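Skunmont Athletic Names Femi Adeleke Head Coach

SKUNMONT, July 9, 2026 - Skunmont Athletic today announced the appointment of Femi Adeleke as head coach of its men's soccer team on a 3-year contract.

Adeleke made 133 league appearances as a defender for Quintero Rovers before moving into coaching. He succeeds Macario Sandoval, who left the club at the end of last season.

"Femi knows this league and sets high standards," said club president Berenice Galindo. "We are pleased to welcome him." 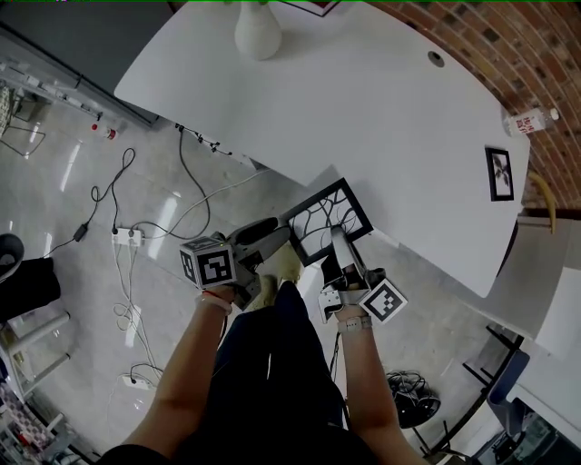
Damián Meléndez will remain as assistant coach. The club expects to name a squad of 20 players before the opening match against Zarnard City. Season tickets are on sale at the club office through November.

Media contact: Ezequiel Hinojosa, Skunmont Athletic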